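August, bench notebook
Entered by Su-bin Won, device intake bench

Purpose of this entry. The intake bench is to record how the small black enclosures received from Azevedo are sorted, checked and placed for return to storage. Ragnvald Sundqvist has asked that the record be kept in ordinary sentences so that colleagues at Otden can follow it without our shorthand. The entry covers the morning session only. The outgoing shipment is recorded separately in the Skarkine ledger.

Condition of the room. The white table was cleared and wiped before work began at 8. The overhead lights were left at their usual setting. Glare on dark glass remains a nuisance for inspection, and I have again requested a matte mat for the table. The request was first entered in the spring and has received no reply.

Procedure. Each unit is laid face up on the table and compared with the sheet supplied by Azevedo. The face is inspected for scratches, the edges for chips, and the rear for residue from old labels. Units are handled by the sides. The glass is not to be touched, and any mark found on it is to be entered in the remarks column before cleaning is attempted. Cleaning is done with the dry cloth first. The solution from the Dasterora kit may be used on the casing, but it must not be applied to glass until we have their written answer on the coating.

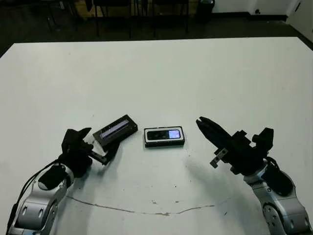

Two units on the table: long type at left, flat type with pale border at right.

The long type and the flat type are listed under a single heading on the Azevedo sheet. I consider this an error. They differ in shape, in the arrangement of the face and in the space they require in storage, and a reader working from the sheet alone could easily enter one as the other. For the present I have written "long" or "flat" in pencil beside each line. Ragnvald has agreed to raise the matter with Azevedo and to ask for a revised sheet with separate headings.

A further point concerns reflections. On the long type, the glossy strip along the top throws back a bluish-white light that hides fine scratches when seen straight on. Inspection should be made twice, once from the front of the table and once from the side, before the surface is entered as clear. I entered one unit as clear this morning after a single look and had to correct the line at 10. The correction is initialed.

Placement. Storage has asked that units be presented with the face up and the label end toward the reader. Where a tray is used, the unit is to be lowered at a slight angle, one end first, and then let down flat. Dropping it level tends to catch the rim, and last month this left a mark on a casing that we were obliged to report. The tray should lie flat on the table and should not be moved while a unit is being put into it. 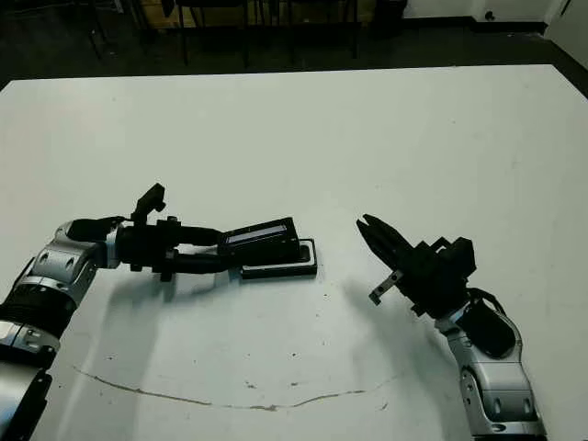
The rim of the tray also needs to be wiped between units. Dust gathers along the inside, particularly at the rounded corners, and is carried onto the next casing. A soft brush clears it better than the cloth does. I have placed a brush in the drawer with the pencils and would ask colleagues to return it there after use.

Storage space. The cabinet shelf assigned to us will take 8 trays if they are stacked in pairs. Ragnvald prefers that they stand singly, in view of the casing damage already mentioned, and this will require a second shelf. I have written to Otden to ask whether the lower shelf, at present occupied by old binders, could be released. Some of those binders date from before 2000 and may have to be reviewed by the records office before they are moved.

Matters outstanding.

Revised sheet from Azevedo, with separate headings for the two types. Ragnvald to write.

Written answer from Dasterora on the use of the solution on coated glass. No date has been given.

Matte mat for the table. Request to be repeated under my name.

Second shelf. Awaiting Otden.

Remarks column on the inspection sheet is too narrow for a full sentence. I have been continuing on the back and marking the front with an arrow. Colleagues who photocopy the sheets are asked to copy both sides.

Note added in the afternoon. Ragnvald has read the above and approves the side inspection as a standing step. He asks that the time of each correction be written next to the initials, as was done today. The pencil entries for long and flat are to remain until the new sheet is received, and must not be inked over.

S. Won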